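Erkeo Counter Pack

Simulation task pack for single-arm kitchen work
Published by Nunska. Current release: January. Page updated 2025-12-24.

Overview

The Erkeo Counter Pack is a set of ready-made kitchen counter tasks for teams who train or test arm policies in simulation. It contains 20 tasks, the scenes they run in, a set of recorded episodes for each task and a scoring script. It is sold as a download with a yearly licence. No hardware is included and none is needed.

The pack runs inside Flosau, our simulator, and can also be exported for use elsewhere, with some limits that are listed further down this page. If you already hold a Flosau licence you can install Erkeo from the same account. If you don't, a runtime licence comes with the pack and covers everything in it.

Most of the tasks are about crockery and food: move a plate to the side, stand a plate up, put a food item on the right plate, clear a part of the counter. They are short tasks with a clear end state. We chose them because customers kept building the same handful of counter scenes for themselves, and spent weeks on lighting and contact settings before they could run a single test.
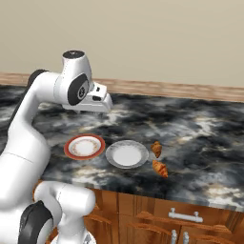 Each task starts from a set arm pose and a layout file. The layout file gives the position of every loose object and the range it may be shifted by when the scene is reset. You can lock the layout so that every run starts the same, or let it vary within the range. Locked layouts are useful for checking that a change in your code hasn't broken anything. For training we suggest the varied ones.

Object placement is checked before the episode begins. If two objects overlap at reset, the scene is thrown out and drawn again. Earlier releases did not do this and plates would sometimes jump apart in the first few frames. If you have recordings from before this release, look through them for that fault before mixing them with new ones.

What is in the download

20 task definitions, in plain text files
Counter, wall and cabinet models, with a choice of surfaces
Plate and food models with collision shapes
Recorded episodes for every task, with joint states and gripper commands
The scoring script and a short guide to changing it
5 camera presets, which can be moved or switched off

Surfaces and backgrounds

The counter comes in plain and patterned finishes. The patterned ones are harder on vision models, and a policy that does well on a plain top may drop sharply on a patterned one. We advise reporting the two separately. Cabinets and handles are part of the background in every task. They have collision shapes, so the arm can hit them, but the doors and drawers don't open. If you need opening doors, look at the Marar Cabinet Pack, which uses the same arm model and can be loaded next to this one.

Camera presets

The presets are meant to cover the views people most often ask for, and to give your model more than one angle on the same counter.
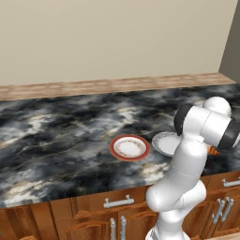 Occlusion is the main thing to plan for when you pick a view. An arm that reaches in from one side will hide part of the work, and moving the camera only changes which part. With the links rising on the right and passing over the end of the counter, the tilted white plate near the wrist is partly hidden and the orange item below the gripper is mostly covered, while the red-rimmed plate further left stays in clear view. A policy trained on one such view alone tends to lose track of small items close to the arm. Use at least 2 views for any task that involves them. The recorded episodes are stored so that any preset can be rendered again later, which means you aren't tied to the view you started with.

Scoring

The script reads the final object positions and returns a pass or fail, plus a distance from the target. Plate tasks also check tilt, so a plate left leaning on something counts as a fail unless the task asks for it. Food items count as on a plate only when they rest on it with the gripper clear. Time is logged but doesn't affect the result.

You can change the limits. Please say so if you publish figures with changed limits, and name the release you used.

Known limits

Food models are rigid. They don't squash, flake or break, and grip forces measured on them shouldn't be carried over to real food. Plates don't chip or crack when dropped. There are no liquids in this pack.

Exported scenes keep their geometry and mass values but lose the surface friction settings, which have to be entered again by hand. A table of the values is in the guide.

The arm model is supplied as one arm with a parallel gripper. Other grippers can be attached, but the recorded episodes won't play back correctly with them.

Licence and support

One licence covers one team at one site. It includes updates for the year and email support on working days. Teaching licences are available at a lower rate and contain the same files. The pack can be tried before buying with a trial key, which opens two of the tasks in full, with their recorded episodes and the scoring script.

To ask for a trial key or a quote, use the contact form and say which version of Flosau you are running. If you plan to export, tell us where to, and we will let you know whether we have tested it.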